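Monday, late

Spent most of the day on the rules instead of the arm. Saulius Lūse wants the operating sheet for the tabletop work finished before the Tarkon people come, and the old one was two pages of things we all do differently anyway. We sat down with it at nine and crossed out more than we kept.

What stayed: one person at the table, one at the stop button, and the person at the button does nothing else. No phone, no notes. I have broken that one myself, so I wrote it in first. Hands stay off the table while the arm has power, even when it is standing still. If something rolls or tips, you stop the arm and then you reach.

We argued for a while about how the fingers should come in. Saulius likes to start them wide and close late. At Butkienė they taught me to set the opening to the object beforehand, and I still think it saves trouble with small things. For boxes he is right, and I gave in. The sheet now says fingers fully open before the approach, and no closing until the arm has come to rest. Small items get their own line, which I have to write tomorrow.

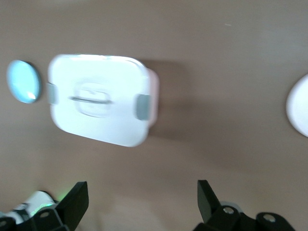

Fingers open, container with both side clips down.

The clips took up another half hour. A lid that is only resting on its box can come away in the grip, and then you have a box on its side and a log entry that doesn't say why. So lidded containers go on the table with the clips folded down, and whoever sets up checks them by hand. I wanted a check mark on the run form for it. Saulius said the form is too long already, which is true, but I put it on anyway.

We also settled what counts as a failed run. Until now some of us deleted the bad ones and some of us kept them, and the old Flesamier log has 1,796 entries with no way to tell which habit was in use. From now on everything is kept. Bad runs get a reason in plain words. "Slipped" is fine. "Error" is not.

Speed limits I left alone. They came from the risk assessment and I don't want to touch them without doing the whole thing over. Saulius asked if we could go faster on the return move and I said not on my signature. He took it well enough.

Draft is at 39 lines, which is still too many to tape up by the bench. Going to cut the part about cables and put it with the maintenance notes. Need to ask Sultum for the current manual too – ours has pages missing from the section on emergency stops.

Home after seven. Soup, and bed early.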